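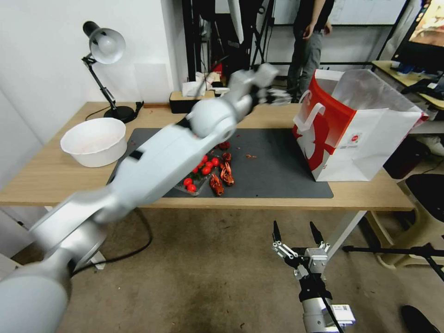 Crayfish and cherry tomatoes on a clear tray.

Every June my neighbors in Lostine start to boil crayfish, and every June I hear the same complaint - too much work for too little meat. I think the complaint is wrong. A food that asks for your fingers also asks you to sit down. With a sandwich I am finished in two minutes and I do not remember it.

What I would change is the serving. People pour 100 crayfish on newspaper and call it a party. I prefer four on a small tray, with tomatoes and some green leaves beside them, and a bowl near the hand for the shells. The tomato is sour and clean after the salt. You eat more slowly, and you can still see the table when you are done.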